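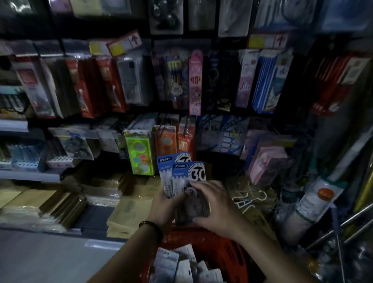 Fig. 6-1. Sorting blister packs by hand over a basket, stationery shop.

6. Peg-wall goods: sorting and rehanging

Applies to: Drorner shelf unit with Gutley two-finger hand, software from August onward. Older software, skip to section 9, most of this won't be on your menu.

Read 6.1 first. Shops that skip it call us.

6.1 What the unit can do on a peg wall, and what it can't yet

Short version. Boxes on shelves, good. Flat packs in a tray, pretty good. Packs on hooks, so-so. A basket full of mixed hang-tag goods, still a person's job.

Look at Fig. 6-1 again. One hand grips two packs together, one overlapping the other, and the other hand presses on a dark round item in front of them. Under that a basket with a jumble of tagged packages. People do this all day and don't think about it. The Gutley hand picks one thing, lets go of one thing. It does not fan two packs. It does not hold a stack with one finger and work the front item with another. We get asked about this a lot by stationery shops so it goes at the top.

Rated for (peg-wall mode):
- single rigid card or blister pack, hung on a straight hook
- boxed goods on a flat shelf, front row only
- flat packs in the supplied gray tray, one layer

Not rated for:
- loose baskets and totes of mixed goods
- packs that overlap or hook onto each other
- soft bags, paper envelopes, anything shrink-wrapped in a floppy bundle
- loop hooks, S hooks, hooks that swing
- two-handed jobs of any kind, even with two units side by side. They don't share a map.

Note: "not rated" means we don't support it. Some shops try anyway. Fine, but then turn off night mode (6.7).

6.2 Before you start

You need:
- the unit, charged, wheels locked
- Gutley hand with the short pads (long pads are for boxes, they snag on hooks)
- gray tray and tray stand
- the Qin label reader, plugged into port B
- a person. Whole procedure. Don't walk off during 6.4.

Clear the aisle. Wire racks and rods that stick out at an angle are the worst, the arm sees thin metal late or not at all in low light. Move them or tape the rods with the bright tape from the kit.

CAUTION: Dim aisles. If the low-light icon is on, do not start peg-wall mode. Put a lamp in, or open a shutter, then rescan. The unit will let you press Start with the icon on. Don't.

6.3 Scan the wall

1. Park the unit facing the wall, square on. An open hand's width off is OK. More than that, repark.
2. Menu > Walls > New. Name it something your staff will recognize. "Left wall by register" beats "Wall 3".
3. Press Scan. The arm goes up, stops, comes down. Stay out from in front of it.
4. Check the picture on the screen. Green box means it found a pack. Amber means it found something and is guessing. No box means it saw nothing, even if you can see it fine.
5. Tap each amber box and pick from the list: Pack, Box, Sign, Hook, Ignore.
6. Price strips and arrow labels hanging in front of goods nearly always come up as Pack. Mark them Sign. If you miss one the unit will try to take it down and it is quite strong.
7. Save.

The unit holds 1,334 hook positions across all walls. Go past that and it stops saving, with a beep and no message. Yes, we know. Message is coming.

Note: Bright packs with round cutouts or clear windows confuse the edge finder. Stencil sets, eraser sets and so on. It sees the hole and thinks it's the hang hole. Set these to Ignore for now and do them by hand.

Note: Glossy blister fronts. Same lamp that fixes the dim aisle can put a glare spot on the plastic. Angle it from the side.

6.4 Teach a pack

Do this once per product, not once per pack. Takes a few minutes when it goes well.

1. Take one pack off the hook yourself. Check the card isn't bent.
2. Lay it face up in the gray tray, header toward the unit.
3. Menu > Goods > Teach.
4. Hold the Qin reader over the barcode til it clicks. No barcode on the front? Flip the pack, read, flip it back. Then press Continue. Don't press Continue while it's upside down.
5. The hand comes down and closes on the pack. Watch the pads. They should close on card or hard plastic edge, never on the bubble.
6. If the bubble flexes, press Stop. Tap Softer. Repeat from 5.
7. The hand lifts, holds, sets it down. It does this three times. Drops it once, that's a fail. Go back to 5.
8. Press Keep.

CAUTION: Fingers. The hand closes quick on step 5 and does not know your thumb from a pack. Bracelets, lanyards, loose sleeves off or tucked before you reach in the tray.

Products that look the same but aren't: teach both, and turn on Read Every Time for both. A short ruler and a long ruler in the same color header with the same logo will get mixed up otherwise. Read Every Time is slow. Use it only where you have to.

Which memory: the unit keeps 1,000 taught products. When it's full the oldest one you haven't used drops off. Seasonal goods go first, usually right before you want them.

6.5 Load the tray

This is the step people want to skip. They want to set the basket down in front of the unit and leave. Can't do it. The unit can't dig. It can't pull a hang tag out from under another hang tag, and if it gets hold of two packs at once it reads the top one and hangs both.

1. Empty the basket onto a counter.
2. Sort by hand. Same product together is nice but not needed.
3. Lay packs flat in the tray, one layer, nothing touching. Tags flat, not sticking up.
4. Anything bent, open, taped, wet, or missing its hang hole - set aside.
5. Soft goods and paper goods - set aside. Kraft envelopes, notebooks in clear wrap, all that goes on the shelf by hand.
6. Put the tray on the stand. Push till it clicks both sides.

Note: We timed our own people on step 2 and they're quicker than the arm at step 2 plus everything after. Straight answer for owners who ask if it's worth it for a small shop: if your stock comes in mixed baskets, probably not this year. If it comes in cases, one product to a case, then yes it helps, mainly on the overnight rehang.

6.6 Run

1. Pick the wall. Pick the tray.
2. Press Plan. You get a list of what goes where. Read it. The hook numbers are printed small, zoom in.
3. Anything in red has no hook. Add a hook or take the pack out.
4. Press Start. Stay for the first full row.
5. After the first row, check that packs hang straight and face front. Backward packs mean the pack was taught upside down. Stop, delete, teach again.
6. When the tray is empty the unit parks and chimes.

What you'll see that looks wrong but is normal:
- arm waits in front of a hook for a bit. It's looking.
- arm hangs a pack, lets go, touches it again. Checking.
- arm skips a hook and comes back later.

What's not normal, press the red stop:
- pack hooked on the pad and not letting go
- hook bending
- neighboring packs swinging hard or falling
- arm pushing with no pack in the hand

CAUTION: Crowded hooks. Leave a finger's gap at the front of the hook. A full hook looks like an open one to the unit if the front pack is thin.

6.7 Night mode

Only for walls with a passed run in the log, same wall, same goods, nothing moved since. If staff moved even one row, rescan.

1. Shutters down, customers out, lamp on.
2. Menu > Night > Add wall.
3. Set the retry limit. Factory setting is fine. Do not set it to No Limit. A unit on No Limit will try the same hook until the battery dies.
4. Put a mat under the wall. Things will fall.
5. In the morning check the mat before you check the log. The log says "placed" when the hand opened. It doesn't know what the pack did next.

Night speed is 76 packs an hour at best, on straight hooks, one product. Mixed tray is well under that. Please don't quote the best number to your boss and then call us about the mixed tray.

6.8 Trouble

Unit says Tray Empty and it isn't. Dark packs in the gray tray. Put white paper under them.

Unit drops every pack with a long hang tag. Tag is catching air or the pad. Fold the tag behind the card, teach again.

Unit won't close on a narrow pack. Pencil packs, mostly. Needs the narrow pads, part of the Brondeo add-on set. Short pads won't do it whatever you set.

Unit grabs the round thing on the front and not the pack. Happens with sets that have a bulky part sticking out. Teach with Edge Only turned on. If it still goes for the front part, Ignore and hang by hand.

Reader clicks but no product shows. Product isn't taught, or it got dropped from memory. See 6.4.

Unit stops mid row, blue light. Someone walked in front. Press Resume. If no one did, clean the lower lens with the cloth, not a sleeve.

Pads slipping. Wipe with water. Replace after almost 2,000 picks or when the ridges are gone, whichever comes first. Spare pads are in the lid of the case, under the foam.

6.9 Hand back to staff

Keep a hand-sort spot open even if the unit runs every night. Counter, basket, good light. Returns, damaged packs, soft goods and anything set to Ignore all go there. Print the Ignore list (Menu > Goods > Ignored > Print) and leave it at the spot, reprint whenever the range changes.

Next: section 7, shelf boxes. Swap to the long pads before you start.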